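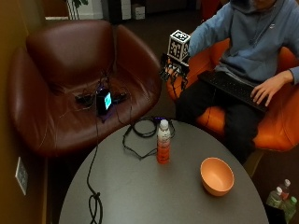
By Lamai Wongsuwan
Posted August 7, 2022 in Around the House

Leather and cables. Two things that end up on the same chair in my house all the time, and probably yours. Quick notes on both, plus the orange chair, plus keyboards on laps. Typing fast, dinner is on.

Power adapters on a leather seat. They get warm. Leather doesn't love warm, and a glossy finish can go dull in a patch exactly the shape of the brick. Mine did, on the old chair, and no amount of polish brought it back. Put a tray under them. A cheap cork one, a baking sheet, a big cutting board, whatever. Air gets round the adapters and you can lift the whole lot off in one go when somebody wants to sit down.

Cables over the front edge: fine for an afternoon. For longer than that, run them off the back or the side. The front edge is where legs go and where the dye rubs first. Velcro ties, not zip ties. Zip ties have a sharp little tail that will scratch leather, ask me how I know.

Wiping down dark brown leather. Dry microfiber first, always, or you just make mud. Then a barely damp cloth. Then dry again. Conditioner in January and again in summer, a blob the size of a dime for each arm, more for the seat. I used the Jeltska one for years, now I use the Stestum because it smells less. Either is ok. Test underneath first. Let it sit overnight before anyone gets on it in light colored pants.

Fingernail marks in the arms: rub with your thumb, warm hands, small circles. Most will go. Deep ones stay, call it character.

The orange chair. Smooth finish, so much easier. Dish soap, warm water, soft cloth, done. No scouring pads and no melamine sponge, it takes the shine off and then you have a cloudy spot forever. Crumbs collect where the seat meets the back. Old toothbrush, or the skinny vacuum nozzle. Check the wooden legs while you're down there and tighten anything that wobbles.

Carpet under chair legs. Dents! Ice cube in each dent, let it melt, fluff with a fork. Move the chair over a couple inches every so often and you wont get them so deep in the first place. Felt pads are for hard floors, on carpet they just get hairy.

Round table, dark gray top. Shows every fingerprint and all the dust. Wipe in one direction, then buff with a dry cloth or you get swirls. Half water, half white vinegar is OK on laminate or glass but NOT on stone. Don't know what yours is? Plain water and a drop of soap.

Keyboard on the lap. Comfy, I do it too. But lint from a hoodie goes straight in the keys, so tip it upside down and tap it once a week or so. Unplug before you wipe. And mind the cord, a cord dangling to the floor gets caught under a chair leg and then yanked. Clip it to the chair or leave more slack then you think you need.

Drawstrings, last thing. Knot the ends before washing or you will be fishing it back through with a safety pin for 9 minutes.

Coming up next: ring marks, and what to do with the box of old chargers.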